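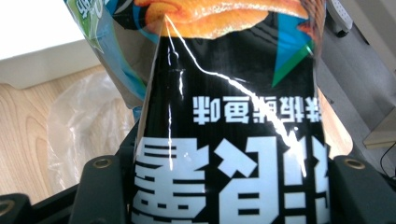 Last updated: Sep 21, 2022

Search this journal Go

3.2 Legibility of printed film packs

Flexible snack packs lose much of their printed information once the film is handled. Figure 1 gives a typical case: a bag held upside down, its mostly black panel narrowing towards the crimped, gathered end. A white reflection follows a crease through the line of Chinese characters naming the flavour - apparently iron-plate squid - and on into the much larger lettering.

Print this page | E-mail this article

Figure 1. Inverted snack bag with glare along a crease in the glossy film.

We asked 20 readers of Chinese to name the flavour of each pack in the Trandano set, which holds 785 photographs. Packs were shown as taken and were not turned upright. Errors were most common where a crease crossed small type. Large brand lettering was usually read even when part of it was missing, and pictures of the food helped when the text failed. Deligiannis and Vídalín found the same for matt film, though with fewer errors overall. Matt packs are taken up in Section 3.3.

Shares: 4 | Comments: 0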